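Nastach Home Arm Review: Can It Do Chores Yet?

Rating: 2 out of 5

I've had the Nastach on loan for 27 days, and I went in wanting one thing from it. I wanted to stop picking stuff up off the floor. Clivberg, the shop that rents these out, says on its site that the arm is "ready for everyday tidying." I have some doubts about the word everyday.

Setup took most of a Friday. The manual was written for somebody who already owns one, and the app logged me out twice before it would save a work area. Once that was done, the arm did move smoothly and it's quieter than the Tremblay I tried last year, which sounded like a coffee grinder.

Socks were a mess. It pinched one layer, lifted, and let go halfway to the basket. I gave it 18 tries at a dish towel and got a folded towel from two of them, if you're generous about what folded means. Cups were better, as long as they were empty and standing up. Lying on their side, forget it.

Markers and pens are what it does best, and that's the part the sales video shows you. A stiff, narrow thing is easy to grip. My kitchen floor has crumbs, a dog bowl, mail and a kid's sweater on it, and I don't tape it off into squares before I clean.

Speed is the other problem. Clearing the playroom took the arm 105 minutes, with me standing by to hit pause. I can do that room during a phone call.

The Adovura add-on pack is supposed to help with cloth. It costs extra and the grips slid off mine in the first week. I sent it back.

For a small shop with the same part coming down the same bench all day, I could see renting one for a trial. For a house, I'd keep the money and buy a bigger toy bin.

Can I leave it running while I'm out of the house?

I wouldn't. Mine needed a hand too often, and when it drops something it will sit there waiting until you come back and clear the error.

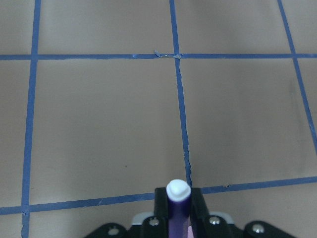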